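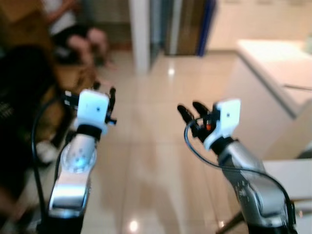 *Two robot arms in a bright room with a tiled floor.*

2024-08-09

The Hotel Tornance in Gundmont will reopen its lakeside wing this month after nine weeks of work on the roof and plumbing. The wing adds 56 guest rooms, all with air conditioning and most with a balcony on the water side.

Owner Sturkodau Hotels closed the wing in early summer and moved guests with July bookings to the main building. General manager Parvathi Poduval said two tour groups had to be placed elsewhere in town.

"We lost part of the season, and we'd like some of it back in the fall," she said.
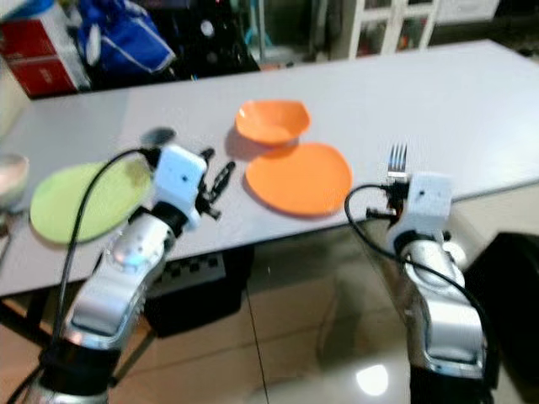
Rates in the wing start at $90 a night through the end of the month, with breakfast included. The breakfast room now opens at 6:30 a.m. for guests catching the early ferry. Parking stays free for one car per room.

The outdoor pool is open. The sauna is still closed while the hotel waits for a new heater.
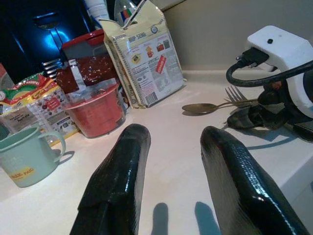

## Shuttle to Xue Beach

A free shuttle will run from the front entrance to Xue Beach four times a day. The walk is over 700 meters, part of it uphill on the way back. Seats can be reserved at the front desk.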